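Sillano 가정용 식품 건조기 사용 설명서
4장. 과일 준비와 첫 번째 건조
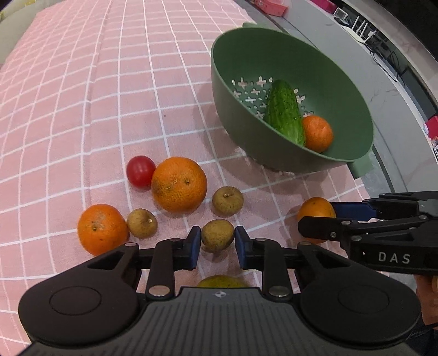

껍질이 두꺼운 귤을 통째로 넣었더니 하룻밤이 지나도 속이 그대로였다는 의견을 Atden 고객 게시판에서 받았습니다. 글을 쓰신 분은 "설명서에 통째로 넣어도 되는 과일과 썰어야 하는 과일을 나누어 적어 주면 좋겠다"고 하셨습니다. 이 의견을 받아들여 이번 판에서 4장을 새로 썼습니다. 개정일은 2023년 9월 2일입니다. 2월에 나온 판을 가지고 계신 분은 4장만 바꾸어 읽으시면 됩니다. 다른 장은 내용이 같습니다.

4.1 시작하기 전에

본체는 평평하고 단단한 곳에 놓아 주십시오. 뒷면의 바람 구멍과 벽 사이에는 손바닥 하나가 들어갈 만큼의 간격이 필요합니다. 천이나 종이 위에 본체를 바로 올려놓지 마십시오. 바닥의 흡기구가 막힐 수 있습니다.

처음 사용하시는 경우에는 과일을 넣지 않고 한 시간 동안 작동시켜 주십시오. 이때 약한 냄새가 날 수 있습니다. 창문을 열어 두시면 냄새가 빨리 없어집니다.

선반은 모두 꺼내어 미지근한 물로 씻고, 마른 행주로 닦은 다음에 사용합니다. 선반을 식기세척기에 넣으면 모양이 변할 수 있으니 넣지 마십시오.

4.2 과일을 나누는 방법

통째로 건조할 수 있는 것: 용안, 대추, 작은 무화과. 용안은 껍질을 벗기지 않고 넣습니다. 껍질에 금이 간 것은 즙이 아래 선반으로 떨어지므로 따로 골라 주십시오.

썰어서 건조하는 것: 귤, 오렌지, 레몬, 사과, 배, 감. 감귤류는 껍질을 벗기지 않고 가로로 썰면 모양이 좋습니다. 두께는 4 mm가 알맞습니다. 더 얇게 썰면 선반의 그물에 붙고, 더 두껍게 썰면 가운데가 잘 마르지 않습니다.

건조에 맞지 않는 것: 수박, 아보카도, 이미 물러진 과일.

4.3 건조 순서

1. 과일을 흐르는 물에 씻습니다. 감귤류는 굵은소금으로 껍질을 문지르고 다시 헹굽니다.
2. 물기를 완전히 닦습니다. 물기가 남으면 건조 시간이 길어집니다.
3. 썰어야 하는 과일은 썰고, 씨를 뺍니다.
4. 과일이 서로 닿지 않게 선반에 한 겹으로 놓습니다. 종류가 다른 과일은 다른 선반에 놓아 주십시오.
5. 선반을 아래 칸부터 끼웁니다. "딸깍" 소리가 나는 곳까지 밀어 주십시오.
6. 문을 닫고 전원 단추를 누릅니다. 표시창에 숫자가 나타납니다.
7. 온도를 50도로 맞춥니다.
8. 시간을 맞춥니다. 썬 감귤류는 7시간부터 시작하십시오. 통째로 넣은 용안은 더 오래 걸리므로 4.4의 내용을 먼저 읽어 주십시오.
9. 시작 단추를 누릅니다. 바람 소리가 나면 정상입니다.

참고: 절반의 시간이 지나면 위 선반과 아래 선반의 자리를 바꾸어 주십시오. 아래쪽이 조금 빨리 마릅니다.

참고: 선반 전체에 올리는 과일은 손질한 뒤의 무게로 1,000 g을 넘지 않게 해 주십시오.

4.4 껍질이 있는 과일을 통째로 말릴 때

용안처럼 껍질이 있는 과일은 겉만 보아서는 다 말랐는지 알기 어렵습니다. 하나를 꺼내어 식힌 다음에 가볍게 흔들어 보십시오. 속에서 구르는 소리가 나면 껍질을 까서 과육의 색을 확인합니다. 과육이 짙은 갈색이고 손가락에 즙이 묻지 않으면 다 된 것입니다. 아직 즙이 묻으면 두 시간을 더 맞추고 같은 방법으로 다시 확인합니다.

크기가 다른 것을 섞으면 작은 것이 먼저 마릅니다. 작은 것은 문 가까운 쪽에 놓아 두시면 중간에 꺼내기가 편합니다.

4.5 주의

주의: 작동 중에는 문의 유리와 윗면이 뜨겁습니다. 문을 열 때는 손잡이만 잡아 주십시오.

주의: 젖은 손으로 전원 플러그를 만지지 마십시오.

주의: 즙이 바닥에 고였을 때는 먼저 전원을 끄고 플러그를 뽑습니다. 본체가 식은 다음에 젖은 행주로 닦습니다. 본체에 물을 직접 부으면 안 됩니다.

4.6 보관

건조가 끝난 과일은 선반 위에서 완전히 식힙니다. 따뜻할 때 병에 넣으면 안쪽에 물방울이 생기고 곰팡이의 원인이 됩니다. 뚜껑이 잘 닫히는 유리병에 넣어 햇빛이 없는 곳에 두십시오. 병의 겉에 과일 이름과 건조한 날짜를 적어 두시면 편리합니다.

다음 날 병 안쪽에 김이 보이면 과일을 다시 선반에 올려 한 시간 더 건조해 주십시오.

선반의 그물을 새로 사고 싶으신 분은 8장의 부품 목록을 보아 주십시오.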